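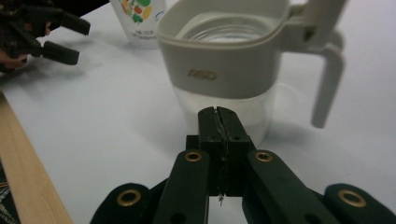

Benito Cifuentes wrote to ask whether a filter pitcher is worth buying if the tap water already tastes fine, and whether the cheap ones are any different from the ones at twice the price. He has a small fridge and hard water. I have hard water too, and I've been using the Flollik pitcher since January, so I'll answer him as well as I can in the course of this review.

Flollik Pitcher, long-term review
Posted 2024-10-21

The short answer to Benito's first question is no. If you like your tap water, keep drinking it. I bought mine for the smell. We moved to Sarnthorpe last winter and the water there has a strong chlorine smell, worst in the morning. The Flollik takes that away. Coffee tastes better and so does plain water. Tea looks a little clearer on top but there is still some film.

It does not soften water in any way that matters to me. The kettle still scales up. I descaled it on the old schedule before the pitcher and I descale it on the same schedule now. If scale is your main problem, this will not fix it.

Filters

The leaflet says to change the cartridge every 300 pints. I kept a tally on the side of the fridge for the first one and got to 218 before the flow slowed so much that I gave up and put in a new one. The second went to 343 and was still running at a fair speed when I swapped it. I don't know why they were so different. Both came in the same pack.

New cartridges need a soak and two full pitchers poured away before the water runs clear. The first one left black specks in the glass until I had done it a third time. The specks are carbon and the leaflet says they are harmless, but I didn't want to drink them.

Bumitz makes a cartridge that is sold as a fit for this pitcher. It goes in, but mine sat slightly high and water got past the seal, so the chlorine smell came back. I'd stick with the original.

Daily use

The top tank is slow. Filling the whole pitcher takes two goes, and you have to wait in between. If you pour before the top has drained, unfiltered water can run out over the lid. I did this several times in the first week and still do it now and then.

The handle is comfortable and the spout doesn't drip. The lid is the weak point. It fits loosely and will fall into the sink if you tip the pitcher too far. I now hold it with my thumb.

Cleaning is easy enough by hand. The corners under the tank need a bottle brush.

Compared with the Benítez

Before this I had a Benítez for three years. It was faster and had a better lid, but it was too tall for our fridge door and the cartridges got hard to find. Taste was the same as far as I can tell. Benito, with a small fridge, measure your door shelf before you order either one.

I'd buy the Flollik again for the taste. Four out of five, with one point off for the lid.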